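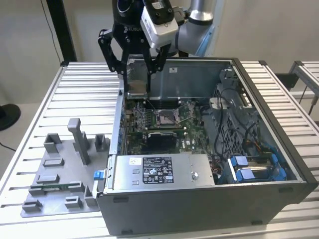 Civeo Bench Cell, desktop tower task: two-finger gripper holding a thin metal bracket or plate above the open chassis, parts fixture at left.

Search products, manuals, part numbers Go Clear

Civeo Bench Cell with Tower Task Kit
3 min read

The Civeo Bench Cell is a fixed workstation for recording manipulation demonstrations on PC hardware. An operator drives the arms through a task, the cell logs the run, and the logged runs become training episodes for a policy. The Tower Task Kit adds a printed fixture plate, a part list and a set of task scripts written for a desktop tower lying on its side with the side panel off.

Tasks are short by design. A typical script covers one part: pick a memory module from its slot on the fixture, carry it to the board, seat it, release. Removal scripts run the same steps in the other direction. Scripts can be chained, but we recommend recording single-part episodes first and chaining only after the operator's success rate is stable.

Work surface

The table top is aluminum extrusion. The fixture plate and the chassis stops bolt into the grooves, so a layout can be taken down and set up again from the position sheet supplied with the kit. The fixture is 3D-printed in gray. Holder blocks are replaceable one at a time, and the print files are included. A worn holder shows up in the data as a drifting grasp pose -- check the blocks before blaming calibration.
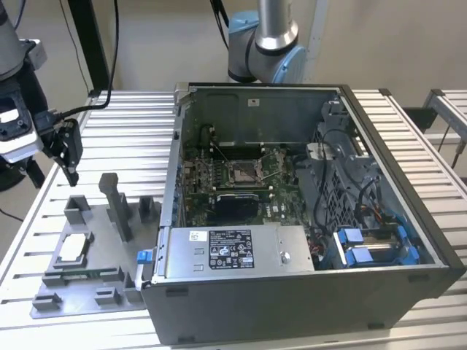 Chassis position matters more than most new users expect. The tower should touch both stops before each episode. If you want position variation in the data set, use the offset shims and enter the shim code in the episode header. Variation that isn't logged can't be separated from operator error later.

Recording

Logging runs on the Dolix recorder, which stores joint states, gripper opening, operator commands and all camera streams against one clock. Episodes are marked success, failure or discard at the end of each run. Keep the failures. Celina Szulc's application note on the memory task covers how to label partial insertions, where the module is in the slot but the latch hasn't closed.

Specifications

Task scripts included: 34
Episode length: up to 40 seconds
Episodes per storage module: 600
Fixture plate part number: WZ-278 (Wieczorek series)
Power supply and drive cage: left in place for all standard scripts
Operator input: leader arm or handheld controller, sold separately

Not included

The desktop tower and loose components are supplied by the customer. The fixture files can be edited for other part sizes. Processor scripts need care: the exposed socket pins bend easily, and a board with damaged pins should be moved to the practice set and marked there.

Ordering

Orders and layout questions go to Marianna Szczepańska at the Tundwood applications desk. Send the chassis model and a list of the parts you intend to handle. Revised processor holders ship in September -- existing kits can be updated by swapping the block.

Page revised June 1, 2023

Related items
Dolix recorder, rack version
Wieczorek blank fixture plate
Offset shim set for Civeo Bench Cell
Replacement fingertips, two-finger gripper
Application note: labeling partial insertions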